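Interior Materials I, Unit 2: Natural Stone
Instructor: Humaira Qureshi

Marble is limestone changed by heat and pressure. Veins form where other minerals were present in the original rock.

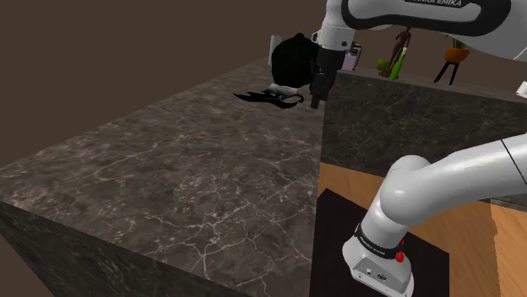 Why does lemon juice dull polished marble?
The acid reacts with calcite in the stone and etches the polish.

Students shall clean samples with a neutral cleaner only. Sealers slow staining and do not prevent etching. Read pages 31 to 70 before the lab. 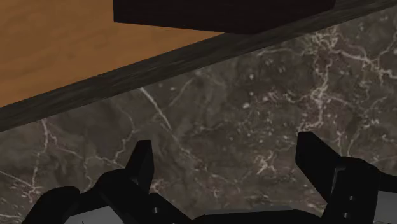

Brown marble beside an orange-brown wood surface.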